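Kitchen and dining area safety checklist: Irnik Hall, Stestville
Inspection date: 21/10/2020
Inspector: Isla Dalgleish
Previous inspection: March

1. Exits and passages
1.1 Rear exit opens fully from inside. PASS
1.2 Passage clear to full width. FAIL
Comment: Stacked chairs reduce the passage by 9 inches. Move to the store room.
1.3 Exit sign lit on battery test. PASS
Comment: Held for the full 30 minutes.

2. Serving equipment
2.1 Trays and dishes free of cracks and sharp edges. PASS
2.2 Tables stable under load. PASS
Comment: Tested at 40 pounds per table. One leg bolt tightened in the dining area. 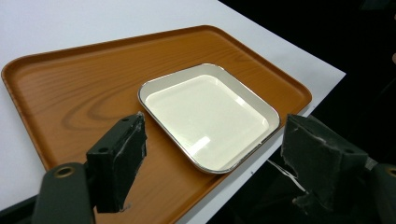

2.3 Trolley brakes hold on the ramp. FAIL
Comment: Left rear brake slips. Tag the trolley and keep it on level floor until the Van Wijk replacement part is fitted.

3. Fire equipment
3.1 Extinguisher gauge in the green zone. PASS
3.2 Fire blanket within reach of the range. PASS
3.3 Range hood filters clean. FAIL
Comment: Grease on both filters. Wash before next use and shorten the cleaning interval to 20 days.

4. Electrical
4.1 Outlets near the sink trip on test. PASS
4.2 Cord on the Lilico water heater undamaged. FAIL
Comment: Outer sheath split at the plug. Unit unplugged and labeled. Replace the cord before returning it to service. 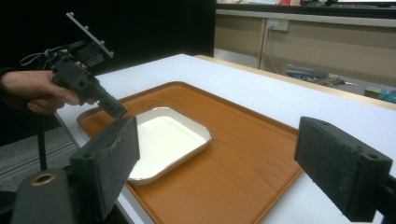 Firouzeh Naseri replied that the heater cord was on order and asked whether item 1.2 could be closed once the chairs were moved. It can, after a second measurement of the passage.

Open items: 1.2, 2.3, 3.3, 4.2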